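Kukedness Hardware Basics
Handout 3: What's on the board
Giuliana Echeverri, room 917

Hi all! We've had two weeks of talking about what a computer does, so now we get to look at where it happens (my favorite part, as you may have guessed). Bring your Sidmont workbook, and please leave rings and bracelets at home.

Before you touch anything: power off, cord out, then a hand on bare metal. Hold loose parts by their edges.

I always start at the ports, which sit along one side of the board, and work inward from there. Memory modules go in long slots with a little latch at each end - push the latches outward before you pull. The processor sits in its socket under a metal frame, and a lever holds it all down. The lever takes more force than you'd think, so go slow and keep your fingers clear of the pins once it's open.

Sketch your own board and label the memory, the socket, the ports and any capacitors you can find. Aryee chapter 2 has the vocabulary. If you get stuck on capacitors, try the Gulov reading too! 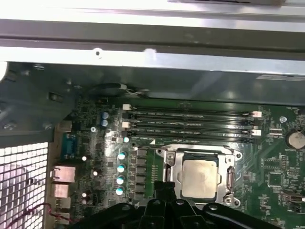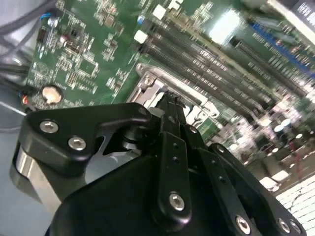 Fig. 2. Green motherboard with the metal CPU socket frame and memory slots, two views.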